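Caring for a Pale Wood Tabletop

A light wooden table is a lovely thing to work at, and with a little attention it will stay lovely for years. I do mine in February, when the low sun comes in sideways and shows me every smear I've been happily ignoring since fall!

Start by dusting with a dry cotton cloth, going along the grain. Then put 2 teaspoons of mild dish soap in 40 ounces of lukewarm water, wring your cloth out well, and wipe in long strokes, still following those pretty wavy lines.
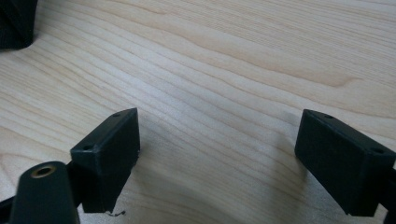
Ginette Lapointe wrote in to say she skips the soap altogether on her Lisetti table and uses plain water, drying it right away, and that the sheen has held up beautifully. I'm glad to hear it, and if your table only sees paper and pencils, plain water may be plenty.

Next comes drying, so take a second cloth and go over the whole top, edges too (I forget the edges every single time). Leave it bare for 28 minutes or so long as it takes you to have a cup of coffee.
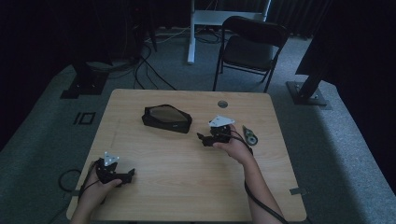 If there's a cable hole in your table, run a cotton swab around the rim, where crumbs love to settle. Sticky marks from tape come off with a dab of cooking oil on a fingertip, rubbed gently and then washed with the soapy cloth.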